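Äpfel an der Wand
Galerie, Stand 25. April 2020

Wer Dekor aussucht, kennt den Ablauf. Man will Grau, bestellt Grau, und am Ende hängt Obst. Bei uns heißt das Obst Skikard und kommt von Cineck, die das Muster im Katalog unter »zeitlos« führen. Gemeint ist damit wohl, dass man es zu keiner Zeit erwartet hätte. Wir hatten im Dezember drei Entwürfe in der engeren Wahl, darunter einen mit feinen Streifen, den alle geschmackvoll fanden und keiner haben wollte. Himbeerrot und Lachsrosa gegen eine Streifenbreite, das war schnell entschieden.

Bestellt haben wir über Srisuk in Urkville, Mindestabnahme 300 Zentimeter. Wir haben also noch Reste. Wer Reste möchte, darf sich melden. 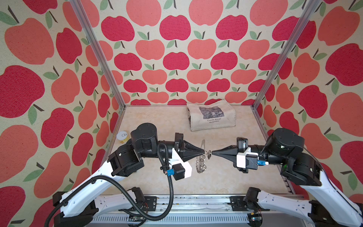
Äpfel gehörten in die Küche, schrieb uns eine Leserin, allenfalls noch in ein Kinderzimmer, und auch dort nur bis zur Einschulung. Sie habe selbst einmal Birnen gehabt, auf Gelb, an einer einzigen Wand neben dem Herd, und nach 30 Tagen habe sie beim Frühstück nur noch zur Tür geschaut. Ob wir denn nicht müde würden davon?

Doch, gegen Nachmittag. Dann hilft der Blick auf den Boden, der sich aus allem heraushält: helles Beige, ein wenig marmoriert, die Schweiz unter den Untergründen. Ein farbiger Boden stand auch zur Debatte und kam auf eine einzige Stimme, nämlich meine.

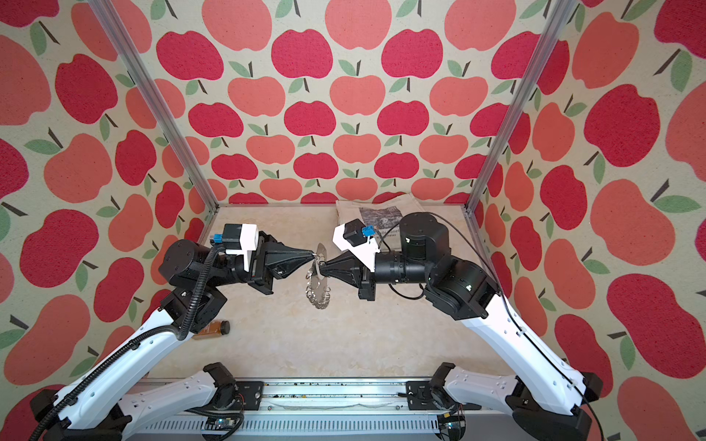 Skikard verlangt beim Zuschneiden Geduld, denn die Reihen sind gegeneinander versetzt, und wer an der falschen Stelle ansetzt, halbiert mit einem Schnitt eine ganze Ernte. Verschnitt bei uns: 185 Zentimeter, ich habe nachgemessen und es sofort bereut. Was der Katalog verschweigt, ist der Charakter des Musters. An der Rückwand stehen die Äpfel klein und manierlich in ihren Reihen, links und rechts wirken sie dagegen riesig, mit dicken dunklen Stielen und Blättern wie aus einem anderen Gewächshaus. Ein Besucher tippte auf zwei verschiedene Entwürfe. Ich habe ihn in dem Glauben gelassen, es klang nach Konzept.

Zur Pflege schreibt Cineck: trocken abbürsten, in Richtung des Stiels. Da die Stiele alle nach oben zeigen, ist das immerhin eindeutig.

Reste gibt es gegen Porto, kleine Stücke zuerst. Die Streifen haben wir übrigens doch noch gekauft, für den Flur.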